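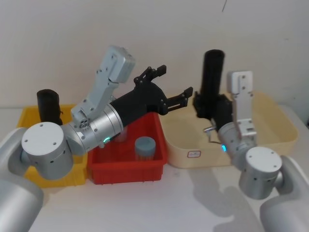 Zuletzt geändert: So., 19. November

Kapitel 4
Die Tonspur zwischen den Dialogen

4.1 Gegenstand des Kapitels

Wer einen Spielfilm nacherzählt, gibt in der Regel wieder, was die Figuren tun und was sie sagen. Der Raumton, das Rauschen der Straße hinter einem geschlossenen Fenster, das Geräusch eines abgestellten Glases und die Pause vor einer Antwort kommen in solchen Nacherzählungen selten vor. An der Wirkung einer Szene haben sie gleichwohl erheblichen Anteil. Das vorliegende Kapitel behandelt diejenigen Bestandteile der Tonspur, die weder Dialog noch Musik sind. Die Filmmusik ist Gegenstand von Kapitel 5; Fragen der Synchronisation werden im Anhang berührt.

Vorausgesetzt werden die Grundbegriffe aus Kapitel 2, insbesondere die Unterscheidung von Einstellung, Szene und Sequenz. Kenntnisse der Aufnahmetechnik sind von Nutzen, werden jedoch nicht verlangt. Wo technische Bezeichnungen unvermeidlich sind, werden sie bei der ersten Verwendung erläutert.

4.2 Atmosphäre, Geräusch, Stille

In der Praxis der Tonbearbeitung hat sich eine Gliederung durchgesetzt, die auch für die Analyse brauchbar ist. Unter Atmosphäre, kurz Atmo, versteht man den durchgehenden Klanghintergrund eines Ortes: Wind, Verkehr, das Stimmengewirr einer Gaststätte, das Brummen einer Lüftung. Die Atmo ist gewöhnlich keinem einzelnen Gegenstand zugeordnet und wird über Schnitte hinweg weitergeführt. Sie bindet Einstellungen aneinander, die zu verschiedenen Zeiten und mitunter an verschiedenen Orten gedreht worden sind.

Als Geräusch im engeren Sinne gilt ein Klangereignis, das einer Ursache zugeordnet werden kann, also etwa ein Schritt, eine zufallende Tür oder das Umblättern einer Seite. Viele dieser Geräusche entstehen nicht am Drehort. Sie werden in der Nachbearbeitung zum laufenden Bild erzeugt, wobei das verwendete Material mit dem dargestellten nicht übereinstimmen muss. Speisestärke in einem Lederbeutel steht seit Jahrzehnten für Schritte im Schnee, und die Zuschauer haben sich an diesen Klang so weit gewöhnt, dass eine Originalaufnahme bisweilen als unecht empfunden wird.

Schwieriger ist der Begriff der Stille. Eine Tonspur ohne jedes Signal kommt im Spielfilm nur ausnahmsweise vor und wird vom Publikum häufig für einen Vorführfehler gehalten. Was umgangssprachlich als stille Szene bezeichnet wird, enthält fast immer eine leise Atmo oder vereinzelte Geräusche, die gerade durch ihre Hörbarkeit anzeigen, dass sonst wenig zu hören ist. Im Folgenden wird deshalb zwischen relativer Stille und Tonlosigkeit unterschieden.

4.3 Ein Beispiel: der Spielfilm »Toprak«

Zur Einführung dient die Eröffnung des Spielfilms »Toprak« in der Regie von Fanni Bozsik. Der Film handelt von zwei Geschwistern, die nach dem Tod des Vaters einen Hof auflösen. Die erste Sequenz kommt ohne Dialog aus. Die Tochter betritt das Haus durch die Küche, geht durch sämtliche Räume des Erdgeschosses und setzt sich schließlich auf die Treppe.

Auffällig ist zunächst die Behandlung der Atmo. Vor dem Haus sind Wind und ein entfernter Traktor zu hören. Beim Eintreten der Figur bricht der Wind nicht ab, wie es die Konvention erwarten ließe; er wird lediglich dumpfer und bleibt bis in das hinterste Zimmer vernehmbar. Das Haus erscheint dadurch durchlässig. Erst in der Schlafkammer des Vaters setzt die Atmo vollständig aus, und an ihre Stelle tritt der sehr nah aufgenommene Atem der Tochter. Der Wechsel fällt mit keinem Schnitt zusammen. Er liegt 2 Sekunden vor dem Umschnitt auf das Bett, sodass der Verlust akustisch bereits eingetreten ist, bevor das Bild ihn zeigt.

Bozsik hat in einem Werkstattgespräch darauf hingewiesen, dass diese Lösung nicht im Drehbuch stand. Vorgesehen war eine Stimme aus dem Off, die das Verhältnis der Geschwister erläutern sollte. Die Mischtonmeisterin Seul-gi Lim legte im Schneideraum eine Fassung ohne Sprecherstimme vor, die zunächst nur als Platzhalter gedacht war und nach mehreren Sichtungen beibehalten wurde. Für die Analyse ist der Vorgang insofern lehrreich, als sich die Absicht der Beteiligten am fertigen Film nicht ablesen lässt. Die Wirkung einer Tonentscheidung ist am Werk zu beschreiben, ihre Entstehung an den Quellen. Beides sollte in schriftlichen Arbeiten getrennt dargestellt werden.

4.4 Ton außerhalb des Bildes

Ein Klang, dessen Ursache nicht im Bildfeld liegt, wird als Off-Ton bezeichnet. Er kann zum dargestellten Ort gehören oder von außerhalb der Erzählung stammen. Im ersten Fall erweitert er den Raum über die Bildgrenzen hinaus, im zweiten kommentiert er ihn.

Der Kriminalfilm »Gritport« macht von der ersten Möglichkeit ausgiebig Gebrauch. Die Handlung spielt in einer Hafenstadt, doch ist der Hafen über lange Strecken nur zu hören. Kräne, Möwen und Schiffshörner liegen unter den Verhörszenen, und ihre Lautstärke schwankt mit der Sicherheit, in der sich der Kommissar wähnt. Die Kritik hat dies teils als Gewinn, teils als Sparmaßnahme verbucht. Tatsächlich standen der Produktion nach Angaben der Firma Cestix nur 4 Drehtage am Wasser zur Verfügung. Dass eine Beschränkung am Anfang einer gestalterischen Lösung steht, mindert deren Wert nicht, sollte bei der Bewertung aber bekannt sein.

Vom Off-Ton zu unterscheiden ist der vorgezogene Ton, bei dem ein Geräusch der folgenden Szene bereits über dem Ende der vorangehenden liegt. Er beschleunigt den Übergang und lenkt die Erwartung. Wird er zu häufig eingesetzt, nutzt er sich rasch ab; in »Gritport« ist dies im letzten Drittel zu beobachten, wo nahezu jeder Ortswechsel durch ein Telefonklingeln angekündigt wird.

4.5 Hinweise zum Hörprotokoll

Die folgenden Abschnitte setzen voraus, dass die Studierenden ein Hörprotokoll anfertigen können. Es empfiehlt sich, einen Ausschnitt von höchstens 20 Minuten zu wählen und ihn zunächst ohne Bild abzuhören. Notiert werden Beginn und Ende jeder Atmo, auffällige Geräusche sowie Wechsel in der Lautstärke. Im zweiten Durchgang wird das Bild hinzugenommen und vermerkt, an welchen Stellen die Zuordnung eines Klanges zu korrigieren war. Deutungen gehören in eine eigene Spalte.

Kopfhörer sind Lautsprechern vorzuziehen. Die Wiedergabe über eingebaute Lautsprecher tragbarer Geräte ist für diesen Zweck ungeeignet, da tiefe Frequenzen und leise Atmos weitgehend verloren gehen.

Kommentare

Krystyna Sowa
Vielen Dank für die Bereitstellung des Kapitels. In 4.3 wird das Werkstattgespräch mit Frau Bozsik erwähnt, im Literaturverzeichnis konnte ich es nicht finden. Wird der Nachweis noch ergänzt?

Gilang Govindasamy
Den vorgezogenen Ton kenne ich aus dem Schneideraum als »Tonvorzieher«. Vielleicht könnte man die Bezeichnung in Klammern aufnehmen, sie begegnet einem in der Praxis ständig.

Bo-ram Han
Habe das Protokoll mit meinem Kurs in Rundeck ausprobiert. Der Durchgang ohne Bild dauert deutlich länger als gedacht, eine Doppelstunde reicht dafür nicht. Kapitel 5 ist bei mir übrigens nicht aufrufbar.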